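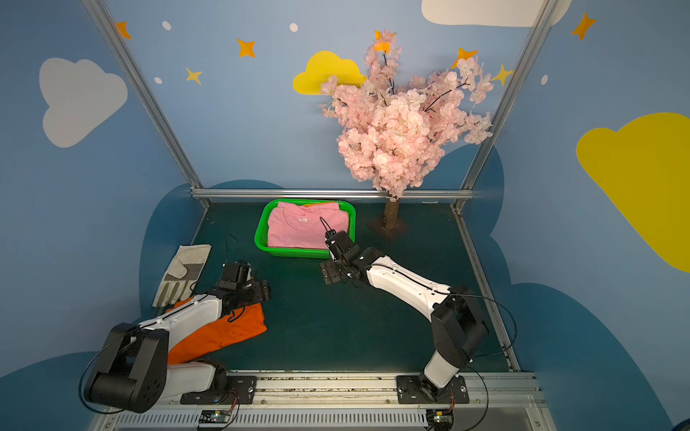 4.2 What people cooked after the tastings

I went into the Plimwood tastings expecting the free food to do most of the work. We had 327 sign-ups for the evening sessions, and I figured a good share of them would eat, chat and go home with the recipe card still in a coat pocket. The kitchen diaries tell a different story. People who stayed for the cooking part wrote down more home-cooked suppers in the weeks that followed, and the gap was still there when we collected the last diaries in January (the weekly averages are plotted in Figure 4, Appendix B).
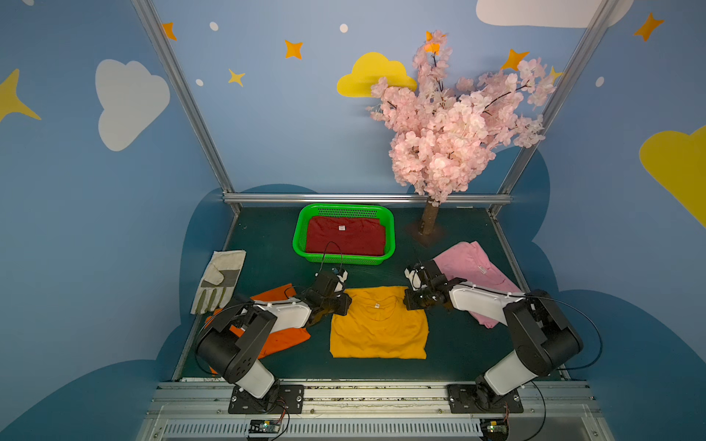 The soups did best, which surprised me – I had my money on the stir-fry. Soup is cheap, it freezes, and you can get up to 60 minutes of other things done while it simmers. The fish dishes barely show up in the diaries at all. I should say that only 21 households in Asden kept a diary to the very end, so I wouldn't lean too hard on any one recipe. 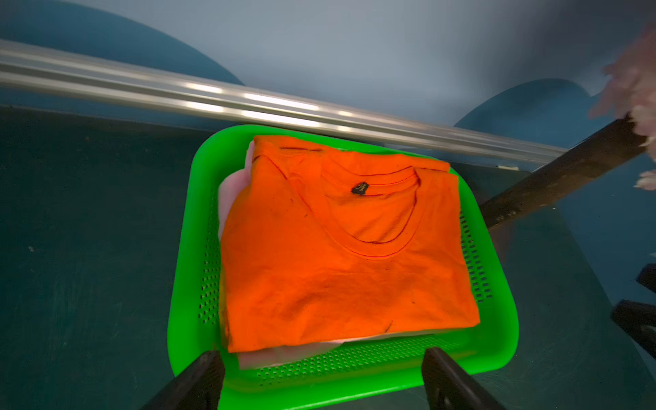 Femi Osagie read an early draft and wrote back that the keen cooks were probably the ones who kept their diaries going, "so you may just be measuring who likes filling in forms." That's fair, and I don't have a clean answer to it. Section 4.3 looks at the households that dropped out.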